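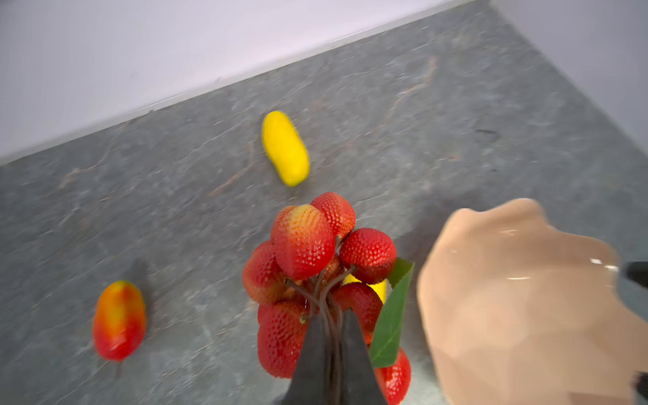
Artificial strawberries, wired in a bunch. 

Berry Patch Forum > Small Fruit > Strawberries
Topic: Moving my whole bed this fall, talk me into (or out of) June-bearers
Started by rowcoverrita, 21/09/2025

rowcoverrita
Posts: 486

OK strawberry people, I am finally doing it. The old bed by the garage is worn out, the runners have gone under the fence into the neighbor's hostas, and I'm starting over on the south side of the yard where the swing set used to be. New soil, new plants, the whole thing! I haven't been this excited about a patch of dirt in years.

What I've got: a strip 21 feet long and four feet wide, full sun until late afternoon, clay underneath but I've been dumping leaves on it for two winters and the top is lovely now. Zone 6a. Well water, a little hard.

What I can't decide is June-bearers or day-neutrals. I make a lot of jam, so one big flood of berries sounds great. But my grandkids come in August and last time all I had to show them was leaves. I was thinking of the Cernel plants from Ó Conaill, the nursery out past the feed store, because a friend gave me a bowl of them and I ate the entire thing standing at the sink.

Has anybody grown Cernel? And is fall planting crazy up here?

mulchmadness
Posts: 2000 (!!)

Congrats on the new bed, that's a great size. My vote is June-bearers all the way. The flavor is better, the plants are tougher, and you get to be done picking and go on with your summer. Day-neutrals always need something. Feed me, water me, pinch me. By August mine are throwing berries the size of a pea and I'm out there on my knees for a handful.

Fall planting is fine if you get them in right away and mulch hard after the ground gets cold. Don't mulch early or the mice move in. Straw, four inches, and leave it until you see new growth poking up in spring.

Fiifi Abubakari

I have to disagree with Mulch on flavor. A day-neutral picked in September after a few cool nights is the best strawberry I have ever eaten, and I will say that to anyone! The trick is that people treat them like June-bearers and let them run all over the place. Cut every runner. Every one. I go out with my coffee and snip them with kitchen scissors, it takes five minutes and I enjoy it.

They do want steady feeding, he's right about that. I give mine a little fish emulsion every other week, and I keep the bed damp with a soaker hose.

As for Cernel, I grew it for three seasons. Wonderful perfume. Soft, though. It won't sit on the counter overnight, so have your jam pot ready.

rowcoverrita

Soft is fine! They won't make it as far as the counter. Fiifi, did yours get leaf spot? The friend who gave me the bowl said hers looked rusty by July but kept right on fruiting.

Fiifi Abubakari

Some, in the wet year. I thinned the row and it was much better the next spring. Air is your friend. I'd plant 18 inches apart even though it looks silly at first.

mulchmadness

September berries better than June berries, I've heard it all now. Come to my place the second week of June and bring a spoon.

dirtyknees_dan

I fall-planted two years ago and lost nearly half the bed, so I'm going to be the grump. Heaving got them. Freeze, thaw, freeze, thaw, and by March the crowns were sitting on top of the soil like little corks. If you have clay under there, watch out. I'd prep the bed now, sow some oats on it, and plant bare root in early spring. You lose nothing with day-neutrals, they'll still fruit the same year.

mulchmadness

Dan, when did you get them in the ground though? If it was October that's your trouble right there.

dirtyknees_dan

Mid October, fair enough. But it was also a weird winter with no snow to speak of, and I can't order snow.

Mohammed-Awal Quaye

Why choose? I have both and I would never go back! One end of my bed is June-bearers in a matted row, the other end is day-neutrals on a raised hump so the crowns stay dry. A board sunk on edge between them keeps the runners on their own side. I get the flood for jam and then a bowl every few days right up to frost. My daughter eats most of the bowl on the porch steps and I get what's left.

Rita, with your length I would give the jam berries the bigger share and leave the rest for August. Put the August ones at the end closest to the house. You will pick them more often if you walk past them with the groceries.

Also, set the crown right at soil level. If you bury it, it rots, and if it sits high it dries out. I still get down and check each one with my finger.

rowcoverrita

Mohammed-Awal, this is brilliant and I'm a little mad I didn't think of it. A board! I have boards!

Now tell me about birds. The robins at this house are enormous and they have no shame.

pecklesspatch

Netting over hoops, and pull it tight. Loose netting catches snakes and then you have a whole other afternoon. I bought the Fledel hoops and they've held up fine, but plain half-inch pipe over rebar does the same job for less.

mulchmadness

Paint some rocks red and set them out before the berries color up. The birds peck at them, get a sore beak, and lose interest.

pecklesspatch

Mine sat on the rocks to get a better view of the berries. Netting!

Fiifi Abubakari

Agree on netting. Take it off for bloom so the bees can get in, and put it back when the first berries go white.

dirtyknees_dan

And slugs. With that much leaf mold you're going to have slugs. Straw under the berries, pick every morning, don't leave the mushy ones lying there. I tried Plakus pellets and couldn't see any difference, though a guy down the road swears by them.

rowcoverrita

All right, here's where I've landed. Two-part bed with the board, Mohammed-Awal's way. The June-bearers go in this week, because I already have rooted runners from the old patch that look clean and they were free. Dan, I'm taking your advice on the rest: oats on the August end for now, and bare root day-neutrals in spring. Cernel if Ó Conaill has them bundled, and whatever Fiifi tells me to buy if they don't.

Mulch, I'll do the straw once the ground is cold and not one day sooner.

mulchmadness

Good plan. Are you sure about the old runners? If the bed was worn out there may be virus in it. I'd buy new.

rowcoverrita

They came off the fence side, which is still putting out big healthy leaves. I'm willing to gamble on free plants.

Mohammed-Awal Quaye

Gamble! But plant 2 or three new ones beside them, and if the old ones look small and crinkled next to those in spring, you'll know to pull them.

rowcoverrita

Doing that. Going out to find the boards before it gets dark.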